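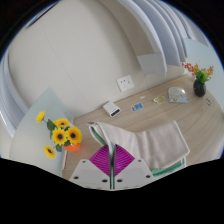

Should a table napkin have two colors?

It depends how often you mean to turn it over. A napkin with a different color on each side gives you two looks for one spot in the drawer, and Tovirach, which has been sewing table linen for longer than it has been any good at announcing it, thinks that is a fair trade.

QUINLAN, December 12, 2024 – Tovirach today announced the Betby collection, a line of reversible cloths and napkins for people who own one table and would like it to look different now and then. Each piece is pale pink-beige on one face and green on the other, with a stitched border in a lighter shade. The cloths go on sale in January.

The collection began with a complaint. Keith Mahuika, who runs Tovirach's small workroom, had been told for years that customers wanted more colors. He had also been told, often by the same customers, that they had nowhere to put them.

"People would stand in the shop holding a pink one and a green one and looking miserable," Mahuika said. "We sewed the two together. I'd like to say there was more to it, but the rest was arguing about thread."

The arguing about thread took up most of the spring. A border that looks right against pink can look like a mistake against green, and the reverse is also true. Designer Ebony Lowther tried 18 shades before settling on the pale one, and she keeps the rejected samples in a box under her desk, where she says they can think about what they did.

"You fold a napkin and both sides show at once," Lowther said. "A corner flips, there's a bit of green under the pink, and the edge has to hold the whole thing together. A plain cloth lets you get away with a lot. I miss plain cloths."

Betby pieces are cotton throughout and can be washed at home. They will crease. Tovirach tested a finish that would have prevented this and found that it also prevented the cloth from feeling like cloth. The company recommends a warm iron, or a relaxed attitude. Corners are gently rounded, a decision made after the sewing room was asked to turn one more sharp point and declined.

The line has already been used in public. The Kodstead, a 32-seat lunch room in Quinlan, laid its tables with early samples this fall, pink side up until midafternoon and green side up after that. Owner Tariq Sethi said the change was meant to give the room a different feel for the evening.

"One regular asked if we'd painted," Sethi said. "We hadn't painted. We had turned over the napkins. I gave him a free coffee and let him keep believing it."

Sethi's staff also supplied the only serious design note of the trial, a request for a fold that shows both colors and can be done by someone who is late. The answer, a single diagonal turn with one corner folded back, is printed on the card that comes with each set. A more ambitious fold was drawn up by Libor Michalík of the Tovirach sewing room. It has more steps than the card has room for, and he will show it to anyone who asks, and to several people who have not.

As for what to put on the table besides the cloth, the company has few rules. Green and pink will both sit happily next to yellow flowers, and a small bright pot does no harm. Candles are fine. Gravy is between you and the laundry.

The first run is limited to 200 sets, each made up of one table cloth and matching napkins. Kieran Entwistle, who handles orders for Tovirach, said a second run would follow if the first one sold, and that if it did not, everyone he is related to would be getting napkins.

Betby sets will be sold at the Tovirach shop in Quinlan and by mail order. Samples for stores and restaurants are available on request, either side up.

About Tovirach
Tovirach makes cloths, napkins and runners in Quinlan. The workroom is open to visitors most mornings. Please do not move the thread.

Press contact
Kieran Entwistle, Tovirach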